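Tivden toy library to close Mnguni Street branch in June 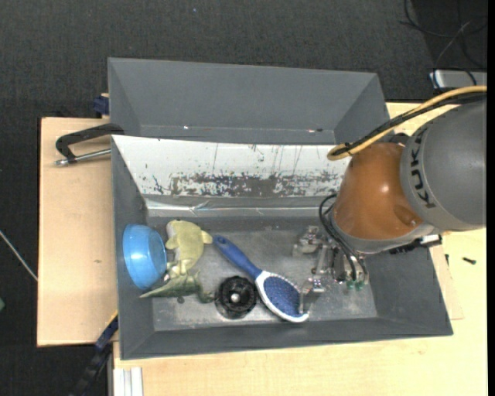
Ravindran Salian said the decision came too fast for families who rely on the branch, and that he learned of it from a note taped to the returns desk.

"I had two puzzles under my arm and a kid who wanted to swap them for a train," he said. "Then I read that we had until June."

The Tivden Toy Library will shut its Mnguni Street branch at the end of that month and move what it can to the main location on Rurero Avenue, the library's board said in a letter to members. The letter gave rising rent as the main reason. The current lease runs out in June, and the landlord has asked for a large increase to renew it.

The branch has 607 member families, according to the letter. Members pay a yearly fee and can borrow up to four toys at a time for three weeks. The fee will not change this year, the board said, and anyone who paid for Mnguni Street will be signed over to Rurero Avenue without having to fill out new forms.

The library opened on Mnguni Street nine years ago in a former shoe repair shop. It began with 200 toys, most of them donated by parents at the elementary school two blocks away. It now lends out board games, building sets, dress-up clothes, ride-on toys and a small number of items for children with special needs, such as switch-operated toys and weighted lap pads.

The two branches together hold more than can fit in one building. The board plans to move 1,000 toys from Mnguni Street and give away or sell the rest. A sale will be held at the branch before the closing, with doors opening at 9 a.m. for members and at noon for everyone else. Toys with missing pieces will be bundled and sold by the bag.

Larger items are harder to place. The play kitchens and the indoor slide will be offered first to child care centers in town. Two centers have already asked for the slide.

Parents who spoke at a meeting at the branch last week were mostly concerned with distance. Rurero Avenue is on the far side of the rail line, and the bus that connects the two neighborhoods runs once an hour after the morning rush. Several people at the meeting said they walk to Mnguni Street with strollers and would not make the trip by bus with a bulky toy.

One mother said she had borrowed something nearly every month since her oldest was a baby and would probably let her membership lapse. Another asked whether the library could set up a pickup shelf somewhere on the north side -- a school, a church hall, even a grocery store -- so that families could order ahead and collect close to home.

The board said it was looking into that. It has talked with Plalora, a laundromat two doors down from the branch, about placing a locked cabinet near the entrance. Under the plan, a member would reserve a toy by phone or online, and a staff member would drop it off twice a week. Returns would go into the same cabinet. Nothing has been signed, and the board did not say how many toys the cabinet would hold.

Salian, who asked the first question at the meeting, wanted to know why members had not been told earlier about the rent. Board members replied that they had spent the winter trying to get the landlord to accept a smaller increase and did not want to alarm people while the talks were going on. They said a final offer was turned down in the spring.

He also asked whether the city had been approached. The board said it had applied for a grant to cover part of the rent for one year and had been turned down. A second application, for the cost of moving and for new shelving at Rurero Avenue, is still open. If it is approved, the library would get $1,000 toward the shelving.

The two paid employees at Mnguni Street have been offered hours at the main branch. One has accepted. The Saturday morning play hour will move too, although it will start half an hour later to give families time to get across town. The repair evening, when members fix broken toys at a long table in the back, has no new home yet -- the Rurero Avenue building closes at 5 p.m. and does not have a spare room.

Borrowing at Mnguni Street will go on as usual until two weeks before the closing. After that, the desk will take returns only. Members who still have toys out when the branch shuts can bring them to Rurero Avenue, and late fees will be waived through the summer. The board asked people to check under beds and in car trunks for loose parts, in particular the wooden train track, which is short by several curves.

Donations are on hold until the move is finished. The library said it would start taking toys again in the fall and would then be looking mainly for puzzles and games for children over eight, which it has never had enough of.

Members can send comments on the closing and on the pickup cabinet to the main branch by mail or leave them in the box on the counter. The board will read them at its next meeting, which is open to the public and starts at 6:30 p.m. at Mnguni Street. Child care will be provided in the front room.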